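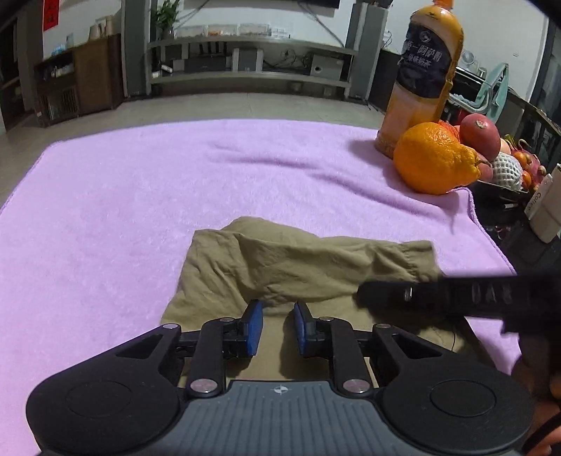
Running a Garment-Handling Station at an Open Day

Overton, 8/6/22

These steps cover the hand-held gripper station used in the Pimitz demonstration. The operator carries the gripper, and visitors stand behind a line at the side of the table. Total running time per group is 11 minutes.

What you need

A gripper with flat fingertip pads
One garment in a plain color, with at least one gathered cuff or hem
A plush blanket large enough to extend past the garment on all sides
A spare garment of the same weight

Setting up

1. Lay the blanket over the work surface. Small creases can stay. Pull out any fold that runs under the garment.

2. Drop the garment in the middle and leave it crumpled. A light purple blanket under khaki cloth gives enough contrast for visitors to follow the edges.

3. Check the linkage by hand. Both pads should face each other squarely with the jaw open. Tighten the pivot screws if one pad leans.

4. Start the Kinsella logger and confirm that the trial counter has advanced. The Overton set stood at 1,665 trials before the doors opened.

Running the demonstration

5. Approach with the jaw open and stop above the cloth. Hold still long enough for the group to see the gap between the pads.

6. Choose a raised fold for the first grasp. Flat fabric tends to slide out from between the pads, so leave it for the second half.

7. Lower until the pads touch on either side of the fold, then close slowly. Stop closing when the cloth no longer shifts.

8. Lift straight up, about a hand's width. Do not drag the garment sideways at this stage.

9. Lower, open fully, and back away along the same line.

10. Repeat on the gathered cuff. Elastic bunches under pressure, so take a shallower bite than on the fold.

11. When a second tool is in use, agree on who moves first. The second operator waits for the first pair of pads to close before entering from the side.

If a grasp fails

Open the jaw, back off, and log the attempt as a miss. Do not rearrange the garment by hand between tries. If three attempts in a row fail, switch to the spare garment and wipe the pads with a dry cloth.

Resetting between groups

Pick up the garment, shake it once, and drop it again. Save the log under the group number. The Trullent file template accepts up to 88 entries, after which a new file must be opened.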